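Vokwood Party Rentals, operations meeting
Minutes, July, taken by Lorenz Zwahlen

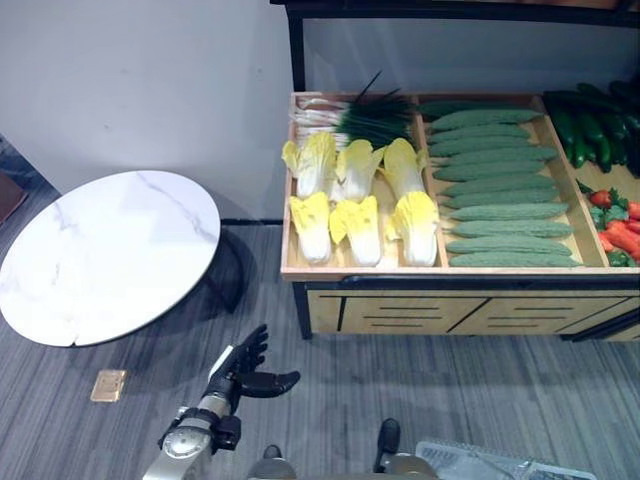 1. Foam machine. Eberhard quoted 3000 for the larger model. LZ doubted we would book it often enough to pay that off; the sales sheet assumes 20 parties a month all summer, and we have never come near it. No order placed. Vedberg to be asked for a rental rate.

2. Dunk tank. Dudar says the new liner will last three seasons. They said the same of the last one. LZ wants that in writing before we pay.

3. Generators. Moving all to one supplier would supposedly save 33 a job. No one could show how delivery was figured. Held over.

4. Website. Request for a "fun quiz" on the booking page. Not convinced. Fix the deposit form first.

Closed 3:20. Dunk tank stays off the price list until the letter arrives.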